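The workroom at Laltcombe opens at 8, and by mid-morning the long tables are in use. The woman who runs it started with 50 orders a month. Now it's up to 400.

"I wear a mask all day," she said. "You stop noticing."

She keeps her hair short for the same reason she avoids long sleeves. "Small parts catch on everything."

Most of her work goes to Nullevby. She still checks each piece by hand. 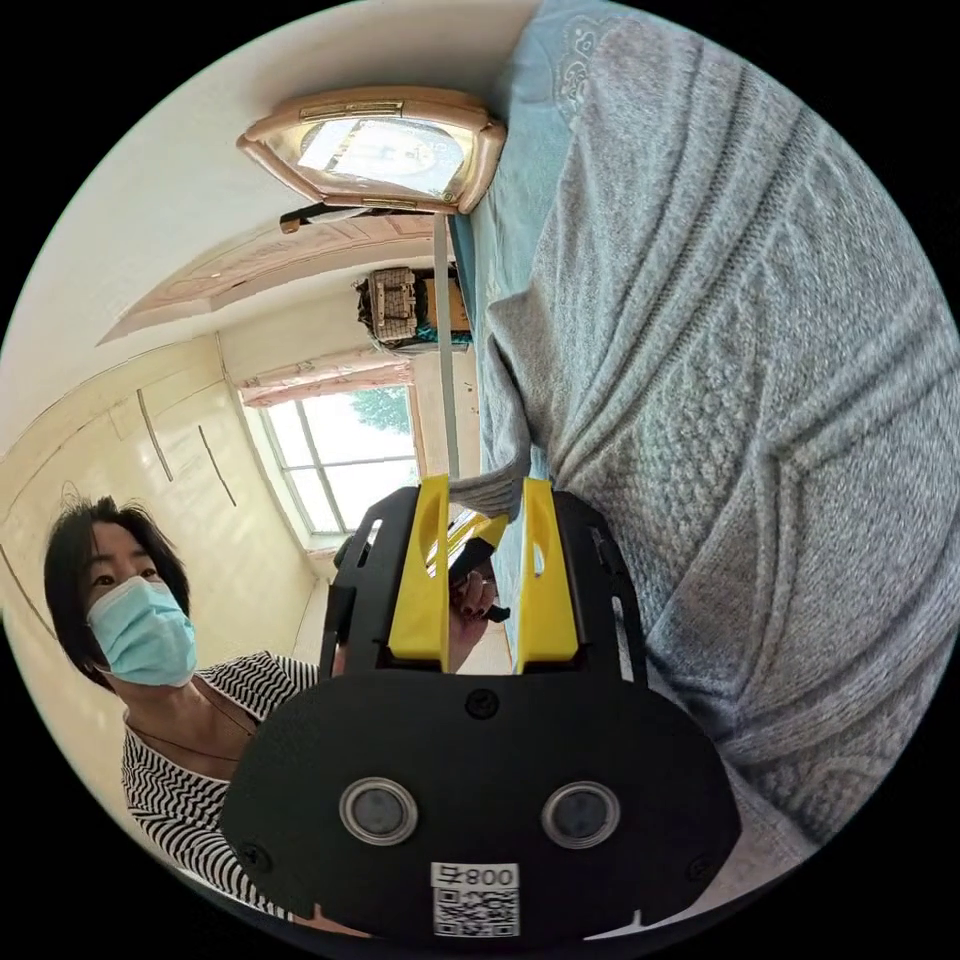

## On slow days

"I sweep," she said. "Then I call Kos about the late boxes."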